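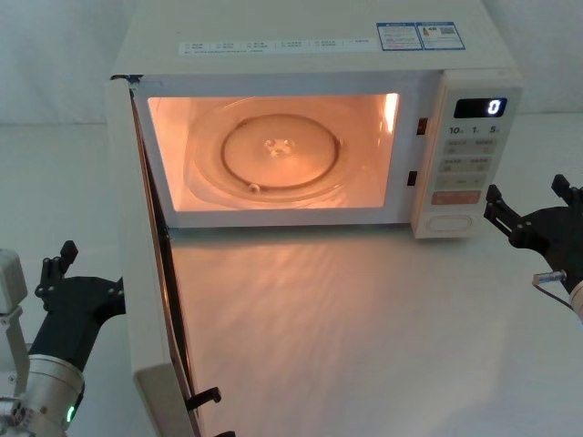

Arvid Midtbø has asked that the Fillenska release keep the original line breaks of every label, as earlier exports ran separate warnings together. The request has been accepted and applies to all records below.

Fillenska: Wording of Household Appliance Labels

Last updated: 11 Mar 2023

The collection holds 676 transcribed labels from kitchen and laundry appliances. It is maintained by the Chacko Institute for the study of plain language in consumer notices.
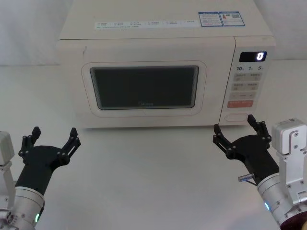 Each record contains the label text, its language, and its position on the appliance. Text too small to read is marked "illegible" and is never guessed. A strip of small boxed entries, like the blue-printed one near the front edge of the microwave's top, is entered one box per line. Adjacent stickers receive separate records.

Safety warnings account for 457 of the records — the remainder are rating plates and setup notes.

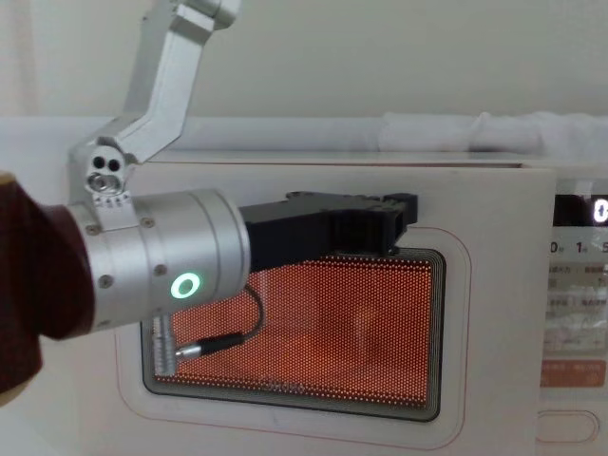
Rating plates follow the Jokamden field order. In 40 records the language field is blank pending review.

This site uses cookies to remember your display settings. Accept | Manage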